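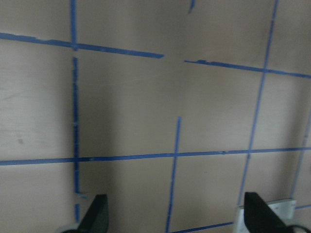 12 février 2019 - Le quadrillage

Je continue ce journal en français, parce que Palesa Nkuna me corrige le soir et que je veux progresser. Elle dit que mes phrases sont trop droites. Tant pis, le travail aussi est droit, en principe.

Aujourd'hui nous avons enregistré pour la tâche des boutons. Le principe est simple à écrire : un bouton-poussoir est placé dans une case, Lwazi Cele conduit les deux bras avec les poignées, le bras prend le bouton et le dépose dans une autre case. Chaque essai devient un exemple pour le modèle. Il nous faut 1 513 exemples avant la fin du mois, c'est le chiffre qui est inscrit dans le plan de Retbridge, et je n'ai jamais compris d'où vient le treize.

Le ruban bleu me donne du souci. Les lignes ne sont pas bien droites, il y a des trous et des endroits où deux morceaux se chevauchent. J'ai demandé à Marthinus Van Wyk s'il fallait tout refaire. Il a répondu que non, que les cases servent à nous, les humains, pour varier les positions de départ, et que le modèle doit supporter un ruban mal collé.
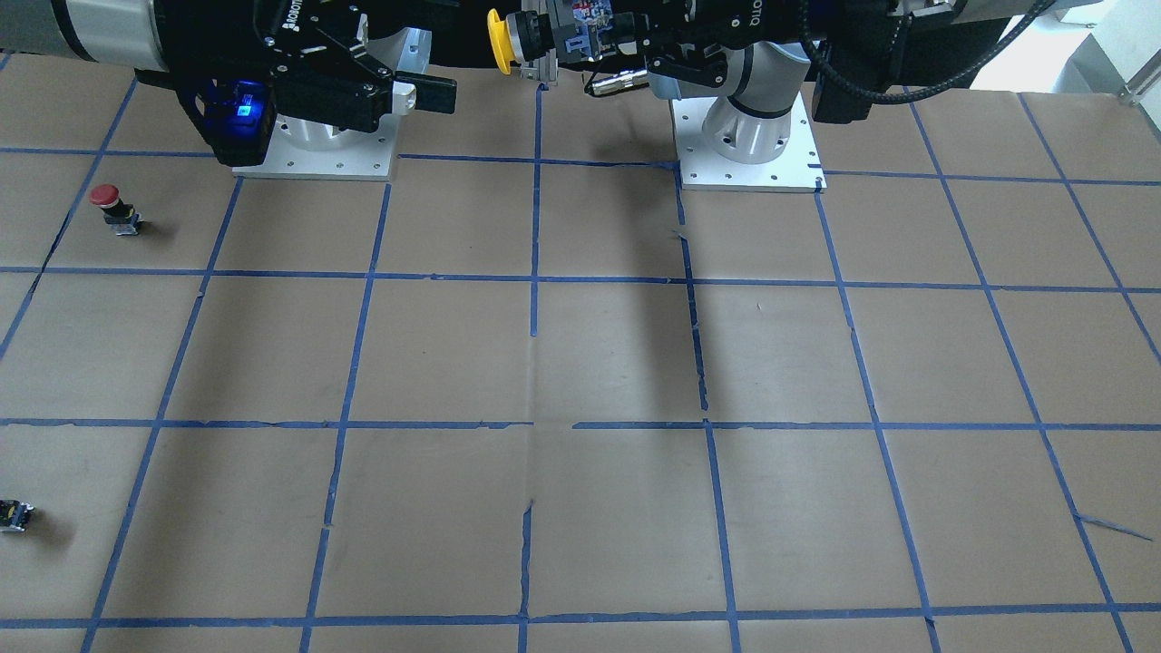
J'ai accepté son argument, mais j'ai quand même noté dans le cahier l'état des lignes, car à Weltholm, au mois d'août, nous avions changé le ruban au milieu d'une série et personne ne l'avait écrit. Après, il fut impossible de savoir pourquoi les résultats étaient différents. Nous avons jeté 500 essais. Je pense encore à cela quand je vois un bout de ruban décollé.

Le matin, 70 essais gardés et 8 refusés. Les refusés, c'est surtout moi : je disais « stop » trop tôt, avant que la pince soit bien ouverte et relevée. Lwazi a été patient. L'ombre des bras sur le papier me gênait aussi pour juger si le bouton était bien au milieu de sa case - je dois apprendre à regarder l'écran et pas seulement la table.

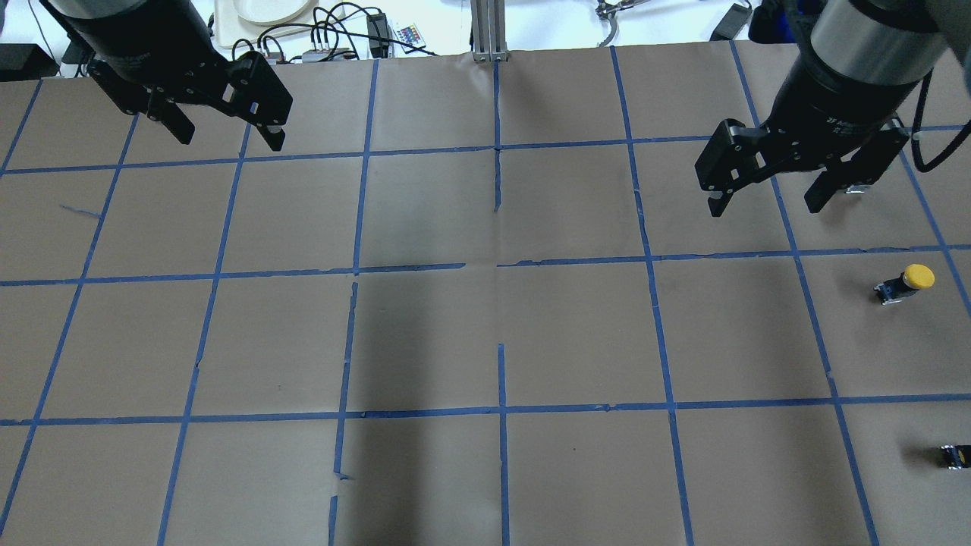
À faire demain

Commencer par les cases de droite, que nous avons négligées.

Demander à Jagadeesh Panicker si les essais refusés sont effacés ou seulement marqués. Je préfère marqués.

Envoyer le tableau à Corey Ruddock avant midi.

Chercher le mot juste pour « grasp » : Palesa propose « saisie », Lwazi dit « prise ». J'ai écrit les deux dans le cahier.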